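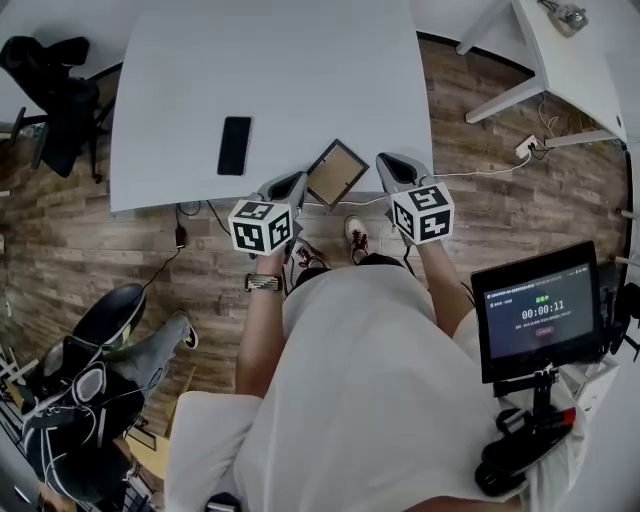
How often should you test your cells for mycoplasma? Once a month if they're growing, and again every time something new comes in from another lab.

I have typed that sentence into the lab handbook twice in my life and obeyed it, by my own estimate, every other season. So it is October, and I have a gel with a bright band in lane four, and lane four is me.

It was a good gel, too. Clean ladder, clean negative control, positive control where it ought to be. I have spent weeks this year coaxing an ugly gel into showing me something I wanted, and the one I didn't want came out like a textbook plate. I ran it a second time with fresh water and fresh primers and it was even prettier.

The cells look fine, of course. Mycoplasma doesn't cloud the medium, it doesn't smell, it is too small to see on our scope and the usual antibiotics do nothing to it, having no cell wall to attack. My cells had been growing a little slowly. I had put this down to a bad lot of serum and had already written a rather superior email to the supplier. Must remember to write another one.

Told Maricruz before lunch. She took it very well, by which I mean she closed her laptop and said "which incubator" in the voice of a person asking which leg. The left one. She keeps her own stocks in the right one, so for several minutes we were both quite cheerful. Then we remembered that everybody uses the same bottle of trypsin.

By two o'clock it was a meeting. Rigoberto wants everything in the left incubator bleached and thrown out today, 12 flasks, no exceptions and no sentiment. Amado wants to try the removal reagent on his line, the one he made over the winter and has only two backup vials of. I sided with Rigoberto out loud and with Amado in my heart. In the end Amado gets one flask in quarantine, in the old incubator down the hall that runs half a degree warm and has a door you have to lean on. Three weeks of treatment, then two weeks with nothing, then test again. He has made a chart.

Where it came from is the part I keep picking at. The vial from Lestcombe arrived in August with a certificate saying it was clean, and the certificate was dated well before the freeze date on the vial, a thing I noticed this afternoon and could have noticed in August. Azucena points out that it could just as easily have been us. She's right. People carry some species around in their mouths without the least inconvenience, and I talk while I pipette. I've always talked while I pipette. I think of it as mentoring.

Filled the bleach bucket after the meeting and did my own flasks first, as a gesture. Then the water pan, the shelves, the little screws that hold the shelves, and the fan cover, which I don't believe has been off since the incubator was bought. I'll say nothing about the fan cover. Copied the cleaning steps out of the Stevdale manual, which says to allow 30 minutes of contact and means, I assume, 30 minutes during which you go and do something useful. I sat on the stool and looked at it.

Opened new everything. New medium, new trypsin, new serum - 300 dollars for a bottle I could hide behind a coffee mug - and labeled each one with initials so we can stop sharing like a family with one toothbrush. Rigoberto added up the whole business on the back of the freezer inventory and got 3,000 dollars, not counting anyone's time. He didn't count anyone's time very pointedly.

The data, then. The growth curves from September are gone. The imaging I might keep if the frozen cells from that passage test clean, and I've put two vials on tomorrow's list with my fingers crossed. Macario's figure used my cells and he doesn't know yet. He's at the Follareck workshop until the end of the week, giving a talk with that figure in it. I wrote him a message, took out the word "unfortunately," put it back, and sent it at ten past six.

Tomorrow: thaw the two vials, order more test kits, put a monthly reminder on the shared calendar. There is already a monthly reminder on the shared calendar. I found it when I went to add one, in my name, snoozed.

Leftover rice for dinner. Hands still smell of bleach.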